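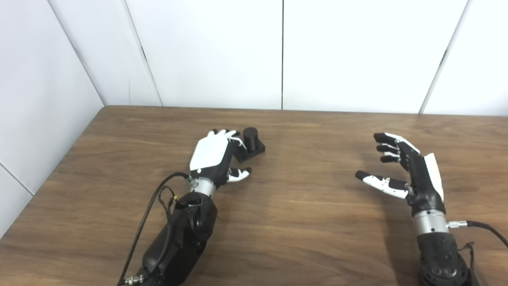
**Why were the January meter readings for Clevlow House billed twice?**

The readings were received from two sources, and the billing system treated each as a separate submission. One set was entered by the site office through the tenant portal. The other arrived in the overnight file from Skovar, the metering contractor. The duplicate check compares the meter number and the reading date, and the two sets carried dates one day apart.

## Ticket 213: Duplicate water charges, Clevlow House

**Raised by:** Evie Kettle, Tenant Accounts
**Assigned to:** Karim Awwad, Billing Systems
**Priority:** 2
**Status:** Closed, with follow-up under ticket 249

### Summary of the fault

Tenants of Clevlow House received statements showing two water charges for the same quarter. The standing charge was correct on every statement examined. The fault was confined to the usage line, which appeared once with the reference "portal" and once with the reference "file". Electricity and heating charges were not affected.

Payments taken by direct debit were placed on hold at the request of Tenant Accounts while the matter was looked into. Tenants who had already paid by card were told that a credit would be applied to their account, or a refund made on written request.

### Log

**Entry 1, E. Kettle.** Three statements forwarded by the site office. Each shows the same closing reading on both usage lines. Please confirm whether the remaining statements for the building should be withheld.

**Entry 2, K. Awwad.** Withhold all statements for the building. The import report shows no errors and no rejected rows. The portal entries were accepted first and the contractor file was loaded that night.

**Entry 3, K. Awwad.** Reading dates compared. Portal entries carry the date on which the meter was read. The contractor file carries the date on which the file was prepared. Skovar has been asked to state which date its file is meant to show.

**Entry 4, T. Pitkänen, Contracts.** The service agreement calls for the date of reading. A copy of the relevant schedule has been sent to Skovar and placed with this ticket.

**Entry 5, K. Awwad.** Skovar confirms that the date field was altered when its export was moved to a new server. A corrected file has been supplied and loaded to the test system. The duplicate check rejected every row already entered through the portal, as it should.
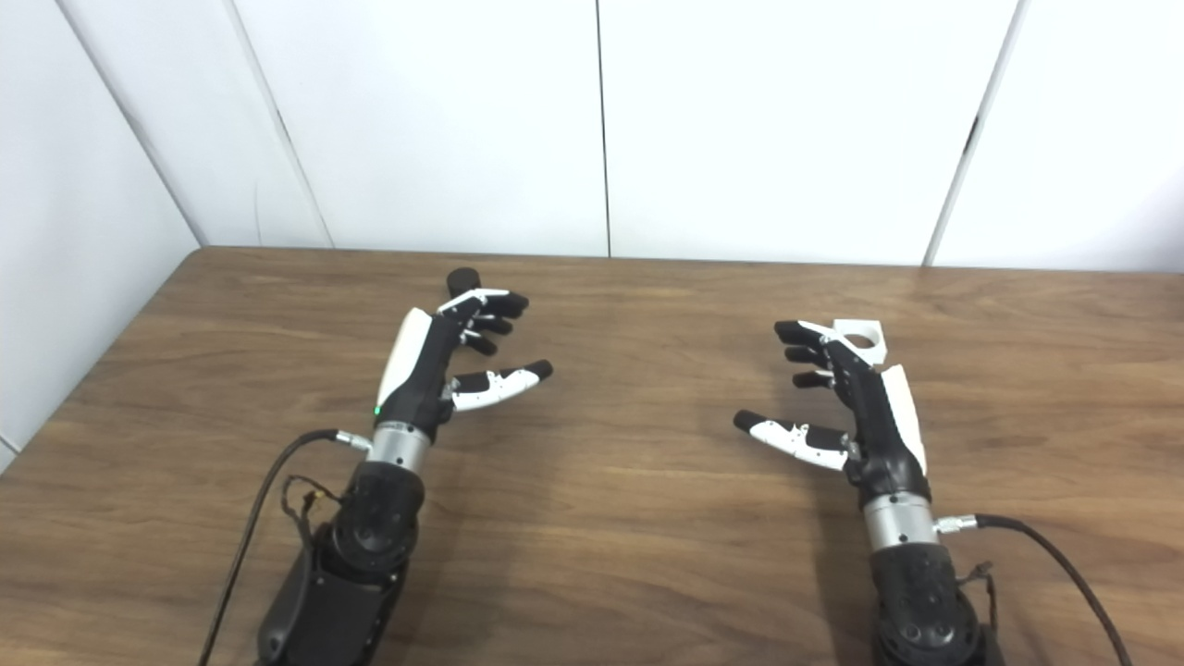

**Entry 6, K. Awwad.** Corrected file loaded to the live system following approval from Contracts. The earlier file has been reversed in full. Usage lines marked "file" no longer appear on the Clevlow House accounts, and the reversal is shown in the audit record under the same batch number.

**Entry 7, E. Kettle.** Revised statements checked against the site office's reading sheets. All agree. Direct debit hold lifted. Letters to tenants issued 04/07/2025, giving 60 days in which to query the revised amount.

### Further action

The duplicate check will be changed so that a matching meter number and closing reading within the same billing period is sent for manual review, whatever the date shown. This work is recorded under ticket 249 and has been assigned to Alcides Cuervo.

Until that change is in place, site offices are asked not to enter water readings through the portal where a contractor file is expected. Queries on individual accounts should be sent to Tenant Accounts and should quote the statement number.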